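March, late afternoon
Kenji Nakamura

Sorting pass on the Trernlow set is finished. We have 2,663 usable examples against a target of 3,000. Sowmya wants the gap closed before the Grermont people get their copy, so we keep collecting through the end of the month.

Most of what got thrown out was bad tracking at the start of a take. The operator picks up the gripper and goes straight into the motion, and the first second or so has no good pose. New rule as of this morning: hold still for a slow count of 3, then move. Elango and Celeste both tried it and their takes line up much better. I have put it on the first page of the operator sheet.

Second problem was pairing. When both grippers are in use, the left and right recordings have to be matched by clock, and the left one was drifting. Meenakshi reset both clocks at lunch and will check them again tonight. Anything recorded before the reset goes in the "maybe" folder until she has looked at it. Please don't delete from there.

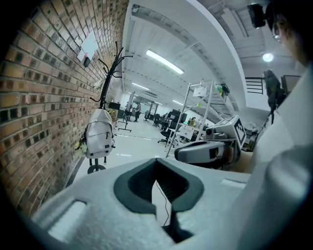 I also want more variety in where a take begins. Too many of ours start from the same height and the same side of the table, and the model has learned that a little too well — in the Asfaw test it reached for the usual spot even after we had moved the object. Starting tomorrow, change the start position every ten takes and write it in the log. Low, high, left, right, whatever, as long as it changes.

Training run from last night used the first 800 examples only. Loss looks fine, but I wouldn't read much into it with so few. Next run gets the full set minus the "maybe" folder.

To do:
- ask Helholm about the spare finger pads
- Celeste to redo the short takes
- copy today's cards before anyone formats them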